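Storage and supplies: the tubs have arrived

The new tubs for the shared stockroom came on Tuesday, and most of them are now on the long shelves by the back stairs. They replace the cardboard boxes we had been using since the move from Sandhu House, several of which had split along the bottom. We ordered 70 through Stolleo, and the bill came to £1242 including delivery, which was less than the Jekolport quote of £1748 for a similar size with lids.

We went without lids on purpose. Most of what goes in the stockroom is used every week, and in the old room the lids ended up in a heap behind the door. Anything that does need covering, such as the table linen and the spare curtains, will stay in the tall cupboard.
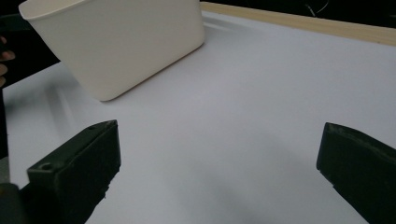 Please leave the tubs plain for now. There was some talk of writing on the fronts with marker pen, but it doesn't come off this sort of plastic very well and the contents will change over the year. Card tags on string will go round instead, one for each tub, tied through a handle hole. If your group already has a tub, write the name of the group on one side of the tag and what is inside on the other. Block capitals are easier to read from the floor.

A few points about packing. Heavy things go on the bottom two shelves and nowhere else. That means tins, paint, tools and the big paper rolls. Small loose items such as pegs, chalk, beads and batteries need to go in a bag or a jar first - they find their way out through the handle holes when a tub is tipped. Don't fill above the rim, as the shelves are set close together and the tubs have to slide in and out. If you need more room, ask for a second tub.

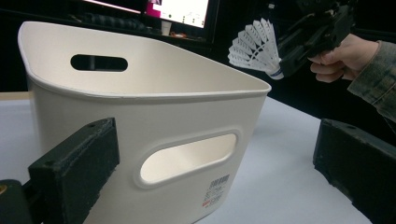
Delphine Calloway
Stores and Rooms Coordinator

Some of you have asked about the barcode stickers. Leave those on until the end of November, please. If a tub cracks or turns out to be misshapen we will need to send it back, and Stolleo want the sticker in place for returns. After that they can be peeled off. Warm water and a bit of washing-up liquid should do it.

The Manar Room cupboards are next on the list. They hold nearly 2677 items according to the old stock book, though a good part of that is crockery and I doubt all of it is still there. I will be going through them shelf by shelf in the mornings, starting with the left-hand side. If you have anything of your own in there, please take it home or put your name on it.

The old cardboard is flattened and stacked by the bin store. Help yourself if you can use it. Spare tags and string are in the top drawer of the stockroom desk, and the key is kept at the front office until half past four.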